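# Cell notebook: second station, equipment planning

September 28, 2024

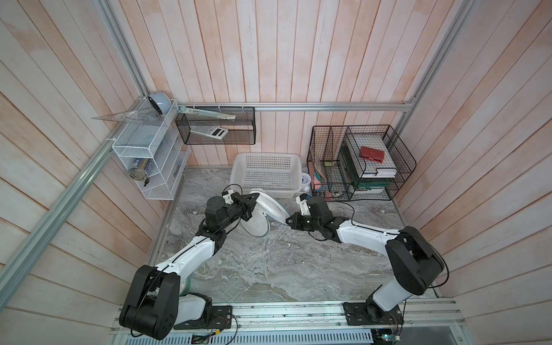

p. 153

Purpose of this entry: settle the parts list for a second bimanual station so the order can go in before the February budget closes. Previous list is on p. 21 and is out of date. Do not order from it.

## Baseline

Current station is two arms on one aluminum track along the front edge, plank walls, three extrusion rails, marble-pattern floor. Lid handoff is the task on the bench now: left gripper holds the round white lid tilted on its edge, right gripper comes in from the side with the fingers open. I want the second station to run the same task set without retuning, so geometry gets copied unless there is a reason written down here.

Things to copy:

- single front track, both arms on it
- arm spacing as is
- rail on the back wall, storage hung from it
- same floor pattern. The perception people asked for this twice.

Things to change:

- circuit boards. They sit at the bottom edge, one below each mount, exposed, wires and all. Second station gets closed boxes with strain relief.
- cable routing. Thin cables loop along both arms at present. Price out clips or a sleeve. Sleeve adds stiffness at the wrist, so clips first.
- track length. See below.

## Arms

Two quotes in hand, Dramard and Nurmi.

Dramard: arm pair with grippers, controllers included, mounting plates extra. Lead time 20 weeks. That misses February from any order date after today's, so if we go this way the paperwork has to start now and we accept that the invoice lands in the next period. Asked whether partial invoicing is possible. No answer yet.

Nurmi: arm pair without grippers. Shorter lead, lower price, but we would buy fingers separately and the wrist flange is a different bolt pattern. Adapter plate is easy to machine. What it costs us is the tool offset, which then differs between stations, and every stored pose has to be shifted. I did this once for the old single-arm cell and lost most of a week to it.

Leaning Dramard. Would change my mind if Nurmi can supply the flange in the old pattern. Sent the drawing.

Spare parts, either vendor: one gripper, one shoulder drive, one set of finger pads per arm. The last budget had no spares line and we stopped work whenever something wore out. Put it in as its own line this time so it doesn't get cut along with "misc."

## Track and extrusion

Prerkgate for all extrusion, same as before. Their order number for the first batch was 701, quote it and they will pull the cut list. Check the cut list against the actual rails before reusing it, the back rail was shortened by hand after delivery and I don't think anyone sent them the correction.

Front track: longer by one mounting plate width. With the present length the right plate can't be moved outward when we want more clearance in the middle. Longer track means wider floor panel and one more plank on the side wall. Small money. The floor panel may have to be two pieces, in which case put the seam in front, near the track, away from where things get picked up.

Vent: keep the slotted white cover below the track. Ask Prerkgate if they cut the opening or if we do.

## Props and storage

Cheap, but this is where the first budget went wrong. The props were bought one at a time on petty cash and never recorded, so there is no figure to plan from. For the second station, buy as one list in duplicate, one set in use, one in the cabinet.

From the current setup:

| Item | Where it sits now | Note |
|---|---|---|
| white wire desk organizer, tiered | left rail | pen container goes in the lower compartment |
| round clock, light blue | on top of organizer | any similar size will do |
| triangle ruler, clear plastic | top of organizer, sticking out left | check against arm reach envelope |
| black mesh shelf basket | back rail | |
| calculator, white | in the mesh basket | |
| long clear ruler | across the mesh basket | clear rulers are hard on the depth sensor, keep it |
| black wire file organizer | right side, on the floor | heaviest of the storage items |
| file folders, pink, teal, dark green | file organizer | buy extra, corners go soft |
| card holder box, red | highest shelf of file organizer | |
| perforated basket, white | back wall | |
| mug, small, white with blue print | right end of the basket | same size matters, print does not |
| lid, round, white | in the left gripper | buy several |

The cylinder with the green rim, beside the left arm base, is not on the list until somebody decides which task it belongs to. Same for the small metal things at the bottom of the file organizer.

White lid, white basket and white mug against pale planks is poor contrast. For the second station I'd like one lid in a dark color as well. Costs nothing. It does break the "copy everything" rule, so log it as a separate prop set and don't mix runs.

## Install

Gomadbridge quoted for leveling, power drop and e-stop wiring. They want the room clear and the bench bolted before they come. Their price assumes one visit. If the arms show up after the extrusion, which is likely with the Dramard lead time, that is two visits. Ask for a two-visit price in writing.

Power: separate circuit for the second station. Both on the present circuit would probably hold, but I haven't measured peak draw with both arms accelerating and would like that number before arguing the point. Clamp meter is in the drawer under the scope.

## Budget lines, in order of entry

1. Arm pair with grippers and controllers
2. Mounting plates
3. Spares
4. Extrusion, track, panels, planks
5. Controller enclosures, clips, connectors
6. Props, duplicate set
7. Install, two visits
8. Shipping. Get it quoted per vendor, last time it was lumped in with 4

If the total has to come down, take it from line 6 (single set) and then from the longer track. Leave 3 alone.

## Open

- Dramard: partial invoicing
- Nurmi: flange in old pattern
- Prerkgate: corrected back rail length, vent opening
- Gomadbridge: two-visit price
- me: peak current, both arms
- me: measure shoulder to side wall, left and right, before the cut list goes out

Quotes are in the teal binder on the office shelf. Continue on the next page when Nurmi replies.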